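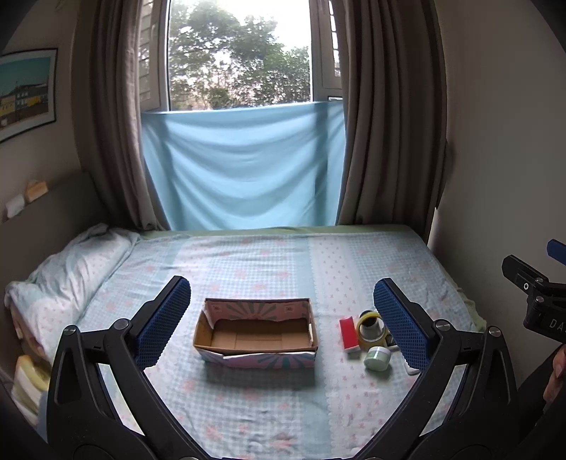
Home | Galleries | Rooms | Packing & Moving | Contact

Search this site Go

Filed under: Small moves, bedrooms

Packing a bedroom, one small box at a time

Text by Špela Omerović, with notes from Damir Hoxha

This gallery covers the small things in a bedroom: tape, jars, bottles, remote controls, whatever collects on the chest of drawers and the windowsill. The flat is on the second floor in Clidardale and the move was to Clurkitz, across the river. The large furniture went with Trajkovski, the removal firm, and is covered in a separate gallery. The small things we packed ourselves.

We used the bed as the packing table. It is the right height to sit beside, it has room for the box and for everything that is waiting to go into it, and nothing rolls far on a sheet. The duvet and pillows came off first and went into their own bag. The bottom sheet stayed on until the end and was folded up last.

For small items we prefer shallow boxes with no lid while we are filling them. Old shop boxes do well, printed or plain, if the corners are sound. A torn flap doesn't matter much on a box that will travel inside a bigger one. If the base feels soft, run a strip of tape along the underside before anything goes in.

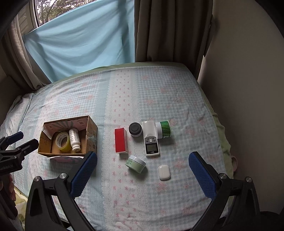
Tape and a white bottle in the open box, with the red-topped box, a small jar and the remote control still out on the sheet.

Some notes on the order of packing, as a few readers have asked.

Bottles. Check the cap, then put a square of cling film under it if the contents are runny. We lay bottles down only when the cap is a good screw fit. Otherwise they stand in a corner with socks packed round them.

Jars. Creams and balms go in upright. The lids are usually tight enough, but a band of tape round the join costs nothing. Keep them away from paper and anything made of fabric that you care about.

Remote controls. Take the batteries out and tape them together in a small bag, then put the bag with the remote. Damir labels the back with the name of the room. At the last move a heater remote ended up in a kitchen box and was not found until December.

Tape. Two rolls are better than one. One can go in the box for the other end, where you will want it for bundling up flat cardboard, and the other stays in your pocket. Fold the end over on itself or you will spend the evening picking at it.

Narrow cartons. Leave things in their own packaging if you still have it. These slide down the side of the box once the round items are in.

When the box is full, write the contents on the side and not on the top, as boxes get stacked. We number ours and keep the list in a notebook. The bedroom list for this move started at 149 and carried on from the hallway list. The removal firm's sheet had its own numbers, which we ignored.

The small boxes then went into two larger ones from Isix, with towels in the gaps. Each was light enough for one person to carry down the stairs. Damir took both in the car with the kettle and the bedding so that they would not be under anything heavy.

At the other end the same method works backwards. Make the bed first, put the box on it, and take things out in the order you need them. The last box from this room was emptied on 28th June, apart from some odd cables that are still in a drawer.

The pictures may be used for teaching or for a club newsletter if you credit the page. Please quote gallery number 1366 when you write to us. The furniture from the same flat is in gallery 1089.

Previous gallery | Next gallery | Back to Rooms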